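Stop Hiding the Wiring

Most advice about small electronics benches starts with concealment. Buy an enclosure, close the lid, push the cable slack behind a panel. I kept a bench that way for two years and no longer recommend it for anyone who builds or repairs things on it every week.

An enclosure is a finished-product part. It protects a circuit whose layout has stopped changing. On a working bench the layout changes constantly, and each change means removing screws, lifting a lid and disturbing connectors that were making good contact. In February I kept a tally of faults on my own bench. Of 53 entries, 17 were introduced by opening or closing a case. Most were header pins pulled a fraction out of their sockets. One was a pinched ground lead that took an evening to find.

Open mounting has costs too. Dust settles on the boards. A dropped washer can short a supply rail. The appearance is poor, and visitors remark on it. These are manageable: the supply gets a fuse, loose hardware goes in a covered tray, and the boards are brushed off when the bench is powered down. 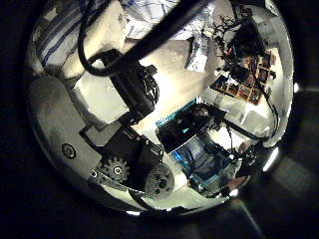
Open boards and a tangle of dark wires, with gears and a belt in front.

A bench in this condition can be inspected without tools. Components are visible, and a probe can reach them directly. The same goes for gears and belts. Wear on a tooth is easier to catch when there is no cover to take off first.

I do not defend the tangle itself. Exposed wiring and unsorted wiring are separate problems, and the second deserves the criticism usually aimed at the first. Thin leads of one color, run together without labels, defeat the purpose of leaving them in view. Labeling both ends of 100 leads is an afternoon of dull work and should be done before anyone spends money on a box.

The Murklow bench guide, which many hobby clubs hand out, gives four pages to enclosures and one paragraph to labels. I would reverse that. Fit the case when the design is frozen. Until then, mark the wires, fix the boards down at the corners and leave the lid in the drawer.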